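Oct 11, 2026

Prurnport office, second floor. Build 873 of the kitchen environment loaded at the start of shift. Torben Mühlbauer had merged the contact fixes overnight and left a two-line note, one line of which was the build number.

Until the spring my job was tidying real kitchens. Margaritis rented a test flat, I reset the counter between runs, and I wrote down what had moved. Now the reset is a key press and the log writes itself. The counter goes back to its starting layout before I have put the headset down. What remains for me is driving the arms by hand for the first runs of a new task, tagging the faults, and deciding which runs are fit for training. Stamatia Nikolaidis calls this supervision. The payroll system still has me under facilities support.

Morning: island clearing, two arms. The target was 85 accepted runs across the team. The quota used to be per person, and Nanami Takagi argued for months to have it pooled. She was right. People now report a bad run when they see one and leave it out of the total. Under the old count the bad ones tended to be accepted and found later by someone else.

Working notes from the session. The hammer on the near left corner stands on its head with the handle up, so the approach can come straight down on the handle. The spray bottle is at the other end of the counter and needs the base moved first. I do not like reaching past the paper bag for the white cup. The bag has a soft collision model in this build and I have not learned how it behaves. View roll was strong on several starts, and I tagged those separately under camera pose. 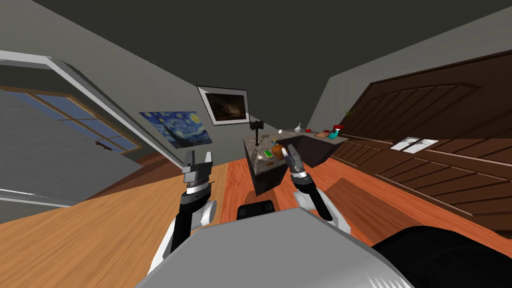

Afternoon

Review meeting with Kyriaki Giannakopoulos from operations. The plan is that the Gumero scheduler will assign review work from December. It ranks the runs by model uncertainty and sends each of us the ones it cannot score. On paper this removes the dull part. In practice the dull part is where I rest my eyes. A full shift of only doubtful runs will be slower per run, and I asked for the hourly figure to be lowered to match. Kyriaki wrote it down. No answer yet.

Ourania Chatzigeorgiou asked what happens to the 10 people on the evening shift if the scheduler does what Bomik says it does. Kyriaki said no posts are being cut this year, and that retraining places exist for fault tagging. Ourania asked how many. The answer was 2. The meeting moved on to desk allocation.

I put my name down for neither place, having done the tagging course already. I have offered to sit with the evening people for an hour at changeover and go through the fault codes. Stamatia has to approve the hour as paid time.

Wrists sore again, right worse than left. Changed the controller grip to the narrow setting. To check tomorrow: whether the camera pose tag reaches Torben's queue or stops at mine.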